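Communiqué de presse

Kostard ouvre ses ateliers de Torside : 200 visiteurs accueillis pour une journée consacrée aux robots de manipulation

Torside, le 29 novembre

Il y avait du monde dans l'escalier bien avant l'ouverture des portes, et nous avouons que nous n'en attendions pas tant. Pour sa journée portes ouvertes, Kostard a reçu 200 personnes dans ses ateliers de Torside : des voisins, des familles, des élèves venus avec leurs enseignants, des responsables de petites entreprises de la vallée, et un bon nombre de curieux qui passaient depuis des années devant notre façade grise en se demandant ce que l'on pouvait bien fabriquer derrière. Nous avons été très heureux de pouvoir enfin leur répondre autrement que par une plaquette.

Kostard conçoit et met au point des postes de travail robotisés de petite taille, destinés à des ateliers qui n'ont ni la place ni l'envie d'installer une grande ligne automatisée. Notre métier tient beaucoup du réglage patient : choisir une pince, adapter des doigts, reprendre une trajectoire, recommencer le lendemain avec une autre pièce. C'est un travail qui se raconte assez mal et qui se regarde bien, et c'est ce qui nous a décidés, au mois d'octobre, à préparer cette journée avec nos partenaires de la maison Đặng, qui réalise une partie de nos outillages, et de l'association Festix, dont les animateurs ont l'habitude de faire entrer le public dans des lieux où il n'entre pas d'ordinaire.

Le parcours comptait 9 étapes, réparties entre le rez-de-chaussée et la grande salle de l'étage. Nous avions d'abord imaginé des visites guidées à heures fixes, avec un groupe qui avance derrière un panneau, et puis Festix nous a convaincus de laisser chacun circuler à son rythme, en plaçant à chaque poste une personne de l'atelier prête à parler de ce qu'elle fait. Le conseil était bon. Certains visiteurs ont fait le tour en une demi-heure, d'autres sont restés tout l'après-midi au même endroit, et plusieurs sont redescendus au premier poste après avoir vu le dernier, pour poser la question qui leur était venue en chemin.

Au rez-de-chaussée, on commençait par l'outillage. La maison Đặng avait apporté une série de doigts de préhension à différents stades de fabrication, du bloc à peine dégrossi à la pièce finie, et les avait disposés de façon que l'on puisse les prendre en main. Beaucoup de visiteurs nous ont dit avoir été surpris par l'importance de ces petites pièces, auxquelles on pense si peu quand on imagine un robot. Une pince trop large bouscule ce qui se trouve à côté de l'objet visé, une pince trop lisse le laisse filer, une pince trop ferme le marque. On passe chez nous des semaines entières sur ces questions, et il nous a fait plaisir de voir des gens y passer de bon cœur un quart d'heure.

Venait ensuite le banc de câblage, où l'on pouvait suivre la préparation d'une armoire de commande, puis un coin plus calme, avec des bancs et des carnets, où les plus jeunes étaient invités à dessiner la main qu'ils donneraient à un robot. Les dessins sont accrochés depuis dans notre salle de pause. On y trouve des pinces à trois doigts, des ventouses, une louche, une patte de chat très détaillée, et une main à 10 doigts que notre bureau d'études regarde avec beaucoup d'intérêt et un peu d'inquiétude.

L'étage était réservé aux démonstrations. Nous y avions préparé des exercices de manipulation sur table, avec des objets de petite taille, parce que c'est à cette échelle que se joue l'essentiel de notre travail et parce qu'on y voit bien les hésitations autant que les réussites. Les robots étaient équipés d'une petite caméra montée près de la pince, qui donne à nos techniciens le point de vue du poignet : on regarde la table entre les deux doigts, comme si l'on tendait soi-même la main vers l'objet. 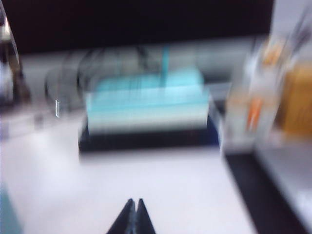 Ce point de vue a passionné le public, et nous ne l'avions pas tout à fait prévu. Vu de côté, un bras qui se déplace paraît tranquille, presque lent. Vu du poignet, tout bouge, tout file, et l'on comprend d'un coup pourquoi un robot qui doit saisir quelque chose gagne à ralentir avant d'arriver. Une enseignante nous a fait remarquer que ses élèves avaient compris là en quelques minutes ce qu'elle essayait de leur expliquer depuis la rentrée à propos des référentiels. Nous lui avons proposé de revenir avec d'autres classes, et elle a pris date sur-le-champ.

Nous tenions aussi à ce que la journée soit sincère. Les démonstrations n'étaient pas des numéros répétés cent fois : les opérateurs travaillaient comme ils travaillent le reste de l'année, avec des prises manquées, des reprises, des arrêts pour corriger un réglage, et parfois un silence un peu long pendant que quelqu'un cherchait d'où venait l'écart. Les visiteurs ont été d'une gentillesse remarquable dans ces moments-là. On a entendu des encouragements, quelques soupirs partagés, et de vrais applaudissements — adressés au robot ou à l'opérateur, nous ne saurions le dire — pour un objet enfin posé à sa place.

Deux temps d'échange étaient prévus dans la grande salle, l'un en fin de matinée et l'autre en fin d'après-midi. Le premier portait sur l'emploi, et c'était un choix délibéré. On nous demande souvent si les machines que nous installons remplacent des personnes, et la question mérite mieux qu'une formule. Nous avons expliqué comment se passe l'arrivée d'un poste chez un client, ce qui change dans les gestes de ceux qui travaillaient là, ce que nous avons mal évalué à nos débuts et ce que nous demandons désormais avant d'accepter un projet. La discussion a été franche, elle a débordé largement sur l'heure du déjeuner, et elle s'est poursuivie autour de la soupe, servie dans la cour sous un soleil pâle mais bien présent.

Le second échange, plus technique, réunissait surtout des artisans et des dirigeants de petits ateliers. Il y fut question de coûts d'entretien, de changements de série, de formation, et de cette difficulté que connaissent tous ceux qui ont essayé : un robot réglé pour une pièce donnée ne s'accommode pas toujours de sa voisine, même quand elle lui ressemble beaucoup. Plusieurs participants sont repartis avec un rendez-vous pour venir essayer leurs propres pièces sur nos bancs, et nous les attendons avec une vraie curiosité, car nous apprenons toujours quelque chose des objets que nous n'avons pas choisis.

Nous souhaitons remercier la commune de Torside, qui nous a prêté des barrières, des tables et son parking, ainsi que la boulangerie de la place, qui a doublé sa fournée du matin à notre demande et l'a refaite à midi sans que nous ayons à insister. Merci à la maison Đặng, dont l'équipe est arrivée la veille avec 2 camionnettes chargées à ras bord et n'est repartie qu'après avoir balayé. Merci à Festix pour l'accueil, la signalétique peinte à la main et une bonne humeur qui n'a pas faibli de la journée. Merci enfin aux salariés de Kostard, qui ont parlé pendant des heures d'un métier dont ils n'ont pas souvent l'occasion de parler, et dont certains avaient un peu perdu la voix au moment de fermer.

La journée aura des suites. À partir du printemps, l'atelier de l'étage accueillera régulièrement des classes de collège et de lycée, par petits groupes, pour des séances de manipulation encadrées par nos techniciens et par les animateurs de Festix. Les enseignants intéressés peuvent se manifester dès maintenant auprès de notre accueil, en précisant le niveau des élèves et les périodes qui leur conviendraient. Les séances seront gratuites, et nous ferons notre possible pour aider les établissements les plus éloignés à organiser le trajet.

Pour les professionnels, Kostard mettra en place des matinées d'essai sur inscription. Chacun pourra y apporter quelques pièces, les soumettre à différentes pinces et discuter des résultats avec le bureau d'études, sans engagement d'aucune sorte. La maison Đặng y participera, ce qui permettra d'aborder tout de suite la question des doigts sur mesure, souvent laissée pour la fin alors qu'elle commande presque tout le reste.

Une nouvelle journée portes ouvertes est également à l'étude. Les visiteurs nous ont laissé beaucoup de suggestions dans le carnet posé à la sortie : davantage de chaises à l'étage, un écran plus grand pour les images prises au poignet, un créneau en soirée pour ceux qui travaillent, un peu moins de vocabulaire anglais sur les panneaux. Tout a été lu, et les chaises sont déjà commandées.

À propos de Kostard
Installée à Torside, l'entreprise Kostard étudie, assemble et règle des postes robotisés compacts pour les ateliers et les petites séries. Elle accompagne ses clients depuis les premiers essais de préhension jusqu'à la formation des équipes.

À propos de la maison Đặng
La maison Đặng fabrique des outillages de précision, et notamment des doigts de préhension sur mesure. Elle travaille avec Kostard depuis ses premières installations.

À propos de Festix
L'association Festix organise des visites et des rencontres dans des lieux de travail habituellement fermés au public.

Contact presse
Service communication de Kostard, Torside. Des visites des ateliers peuvent être organisées pour les journalistes sur simple demande, y compris pendant les heures d'essai.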